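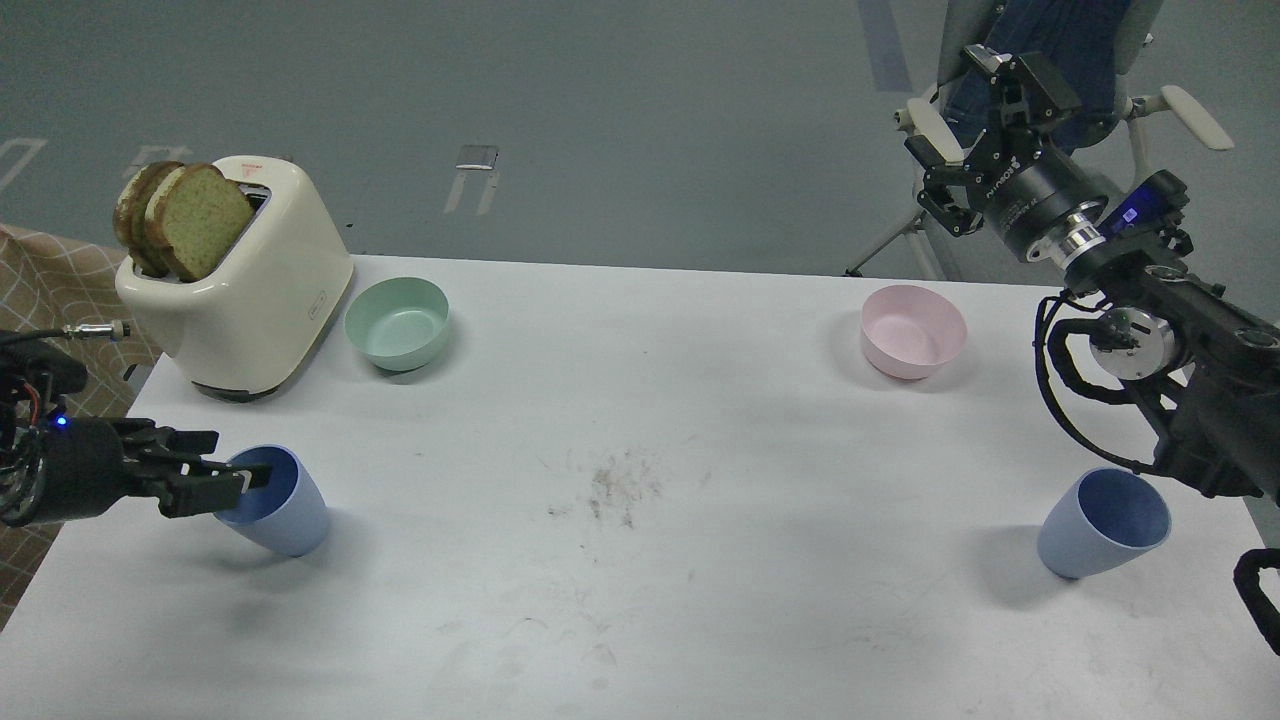 Ticket: Page numbers skip in stamped production set
Product: Skovonel Desktop, production module
Customer: Drummond (plaintiff injury practice)
Matter: Ranberg
Priority: High
Status: Resolved
Opened: 2025-09-23

Problem as reported

We are getting a document production ready in the Ranberg matter. The set is medical records, billing records, employment records and a folder of scanned correspondence. When we run the stamping job, the page numbers are fine up to RAN 000411 and then the next page is RAN 000423. That is a jump of 11 numbers with no pages in between. The job finishes without an error and the summary says Complete.

The set should be 2,606 pages. The last page carries the number RAN 002617. Opposing counsel will ask where the missing pages are, and we need to be able to say there are none. The production is due Friday and we would like to send it the day before.

What we tried before opening the ticket:

Closed Skovonel and ran the job again. Same gap in the same place.
Ran the job on a different workstation. Same gap.
Removed the billing folder and ran the rest. Same gap, which makes sense, as billing comes after it.
Opened the documents on both sides of the gap. Both look normal. The one before is an intake form, the one after is a radiology report.

Support reply 1

Thank you for the page numbers, they help. Please do not send the stamped set out yet, and please do not fix the numbers by hand in a PDF editor. If you do, the load file and the stamps will no longer agree.

Could you send us the following:

The job log. It is in the production folder, under Logs, and has the same name as the job.
The version number from the Help menu.
Whether any document was withheld or marked privileged after the job was first set up.
Whether the pages came in by folder import or through the Tredton connector.

We don't need the records themselves. Please do not upload client medical records to the ticket.

Customer reply

Log attached. Version is the February release. We skipped the one after it.

The medical records came through the Tredton connector. The correspondence was a folder import, scanned in-house at 200 dpi.

On privilege, yes. There was a letter in the medical folder that should not have been there. It was from our office to the treating physician's office. An attorney marked it Withhold the day after the set was built. It is on the privilege log. I did not think of it because it no longer shows in the production view.
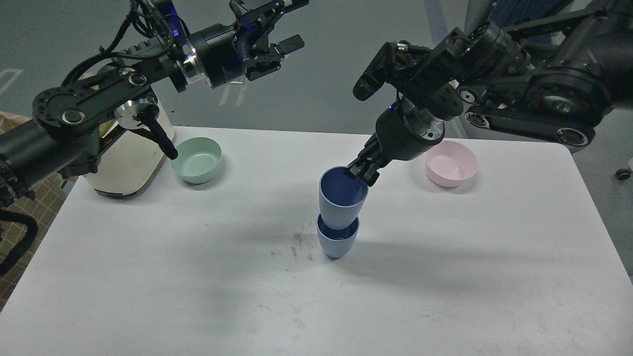 I checked the letter just now and it has enclosures. The letter with everything attached to it comes to 11 pages, so that may be your answer. But we have withheld documents in other matters and the numbers always closed up behind them. I don't understand why this one would be different.

Support reply 2

You found it. The withheld letter and its enclosures are holding the 11 numbers.

Skovonel has two ways to assign numbers. With "Number at build," each page gets its number when the set is first put together. With "Number at stamping," the pages get their numbers when the job runs. Your other matters most likely use the second one. The log shows Ranberg is set to the first.

When a document is withheld under "Number at build," its pages leave the set but the numbers stay reserved. Some offices want it that way so the gap can be matched to the privilege log. The job summary ought to mention reserved numbers, and in the February release it does not. We have logged that as a defect.

There are two ways to go from here. You can keep the gap and note the range on the privilege log, in which case nothing has to be run again. Or you can release the reserved numbers and run a clean job. Which of the two is right for this production is a question for the attorney on the case. Please check whether your discovery order or agreement with the other side says anything about numbering.

If you choose the clean job, these are the steps:

1. Make a copy of the production folder and keep the old log.
2. Open the matter, go to Production, then Numbering.
3. Change the setting to "Number at stamping."
4. Click Release Reserved. A box will list the range. Check that it reads 000412 to 000422 and nothing else.
5. Delete the old stamped output. Leave the source images alone.
6. Run the job.
7. Export a new load file. The old one cannot be used with the new stamps.
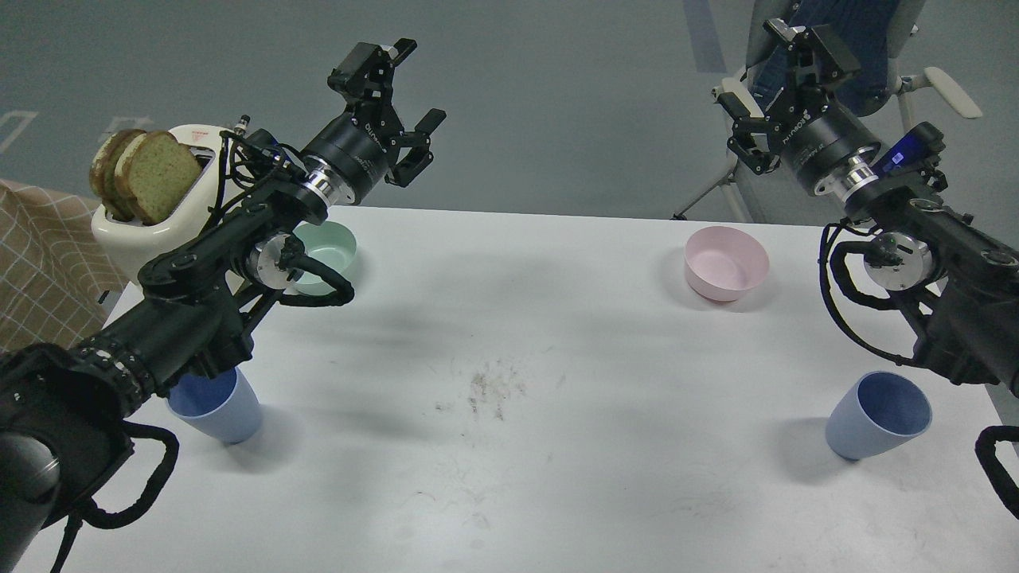

Two black robotic arms over a white table, gripper fingers open.

Customer reply

The attorney wants the clean job. None of the numbers have been cited anywhere yet, no deposition exhibits and nothing filed, so there is no harm in changing them.

Steps 1 through 4 went as written. The box listed 000412 to 000422. At step 6 the job stopped partway with "Output locked." I had left a stamped file open in the PDF viewer on the other workstation. Closed it, deleted the partial output, ran it again. The second run finished in 30 minutes.

Results:

First page RAN 000001
Last page RAN 002606
Radiology report now starts at RAN 000412
Load file exported and opened in the review copy, no errors

One more question. Our privilege log had the old numbers typed in for the letter. Should those come off?
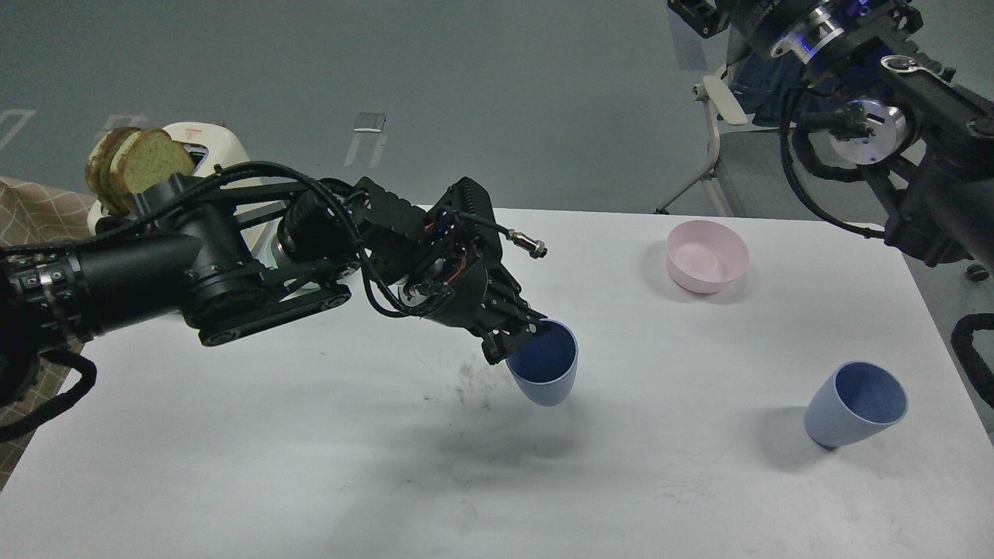 Gripper closed on the rim of a light blue cup.

Support reply 3

Yes, take them off. Those numbers now belong to pages you are producing, starting with the radiology report, and leaving them on the log would look like you were claiming privilege over it. Use the control number from the document's Details tab. It does not change when a job is run again.

Please also look at the default for new matters. Go to Office Settings, then Production, then Numbering. Matters built from a template take the setting from the template, so check there too.

Customer reply

Template was the cause. Somebody set the injury template to "Number at build," and Ranberg was the first matter made from it since. Changed it back. Privilege log corrected and sent to the attorney for review.

OK to close.

Closing notes

Cause: Reserved numbers from a withheld document, with numbering set to "Number at build" through the matter template.
Fix: Reserved range released, setting changed, job and load file run again.
Defect logged: Job summary does not list reserved numbers.
Tredton connector: Checked, not involved.
Follow-up: Customer to be notified on this ticket when the summary fix is released.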